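My sister called at 2 in the morning to tell me she was getting married, and the first thing I said was "To who?" which, okay, was a bad start. She'd been with Martin for six years. There was really only the one candidate. But I'd been asleep, and in my dream I'd been arguing with a bus driver, and I think I was still a little bit arguing with him.

"To Martin," she said. "Ifeoma. Wake up."

"I'm up. I'm happy. Is it in Hotstead?"

"It's in Drarnville."

So then I sat up and turned on the light, because Drarnville is where we grew up, and neither of us had been back since Mom sold the house. I mean, I'd driven past it. You can see the water tower from the highway, and every time I do I grip the wheel like somebody's going to make me take the exit.

"It's where Mom and Dad got married," she said, "and the hall is cheap."

"The hall smells like soup."

"The hall is cheap," she said again, and I knew that voice, so I said I'd be there, and I asked what she needed, and she said she needed me to write a speech. Three minutes, no jokes about Martin's hair. Then she hung up and went to sleep, I guess, and I lay there till it got light thinking about everything else I could possibly say about Martin.
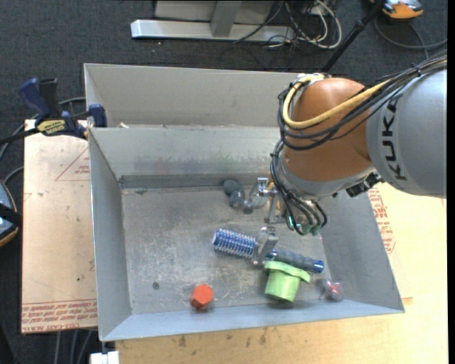
I'm not a speech person. I sell carpet! I can talk for an hour about pile height and stain guard to a couple who came in for a bath mat, but put me in front of people who know my middle name and my tongue swells up. I started that speech on the backs of order forms, on my phone, once on my own arm at a red light. Every version went straight to the year we both had the chicken pox and shared the back bedroom, and every version got stuck at the hairbrush. It was a blue one, and we fought over it every morning for most of our childhood. Mom could have bought a second one. I asked her about it years later and she said, "You two needed something small to fight about," and went back to her crossword.

So that was my material. A hairbrush and some chicken pox. By the week of the wedding I had 18 order forms in a shoebox and not one of them had an ending.

I drove up in November, in the rain, with my dress hanging in the back window so I couldn't see a thing behind me. I took the exit. I'd like to say something came over me when I did, but mostly I needed a bathroom. The gas station was still there – it had a new name, and coffee flavors I'd never heard of – and the kid at the register told me I looked like I was going to a funeral.

"Wedding," I said.

"Oh," he said. "Is it yours?"

I drove to the old house next, which I had sworn I wouldn't do. They'd painted it yellow. It looked nice, and I was so mad about that! I sat across the street with the wipers going and ate a whole sleeve of crackers, and I was just about to leave when I saw another car down the block with its lights off and somebody inside eating something too.

It was my sister. Of course it was. I ran through the rain and banged on her window and she screamed so loud a porch light came on.

"What are you doing here?" she said, once I was in the passenger seat dripping on everything.

"What are you doing here? You have a rehearsal!"

"I had to see it first." She was eating dry cereal out of the box. She passed it over. "They painted it."

"I know they painted it."

"It looks good."

"I know," I said, and then we were both crying, or I was and she was laughing, it was hard to tell with the windows all fogged up. She turned the heat on. We stayed there long enough that the porch light gave up on us and went off again, and she asked me how the speech was coming.

"Great," I said. "Done."

"You're lying. You're touching your ear."

I was touching my ear. I told her about the shoebox and the order forms. I told her I kept getting stuck at the hairbrush, and she got this look, and she leaned over the back of her seat and started digging around in a laundry bag full of shoes and tights.

"You don't," I said.

"I do."

"You told me you lost it! You told me it fell in the lake!"

"I was nine and I wanted it," my sister said, and there it was in her hand, half the bristles gone, with a strip of Dad's black tape around the handle where I'd thrown it at the bathroom wall. She'd taken it to college. She'd taken it to three apartments and on her first trip to meet Martin's parents. I could have strangled her. I held out my hand and she held it up against the far window, out of my reach, in her good coat, thirty years old and getting married in the morning.

"Put that in your speech," she said.

I went for it anyway. I got cereal all over the floor of her car, and we were late to the rehearsal, and Martin, who had been standing in that soupy hall for most of an hour, took one look at the two of us and asked who'd won.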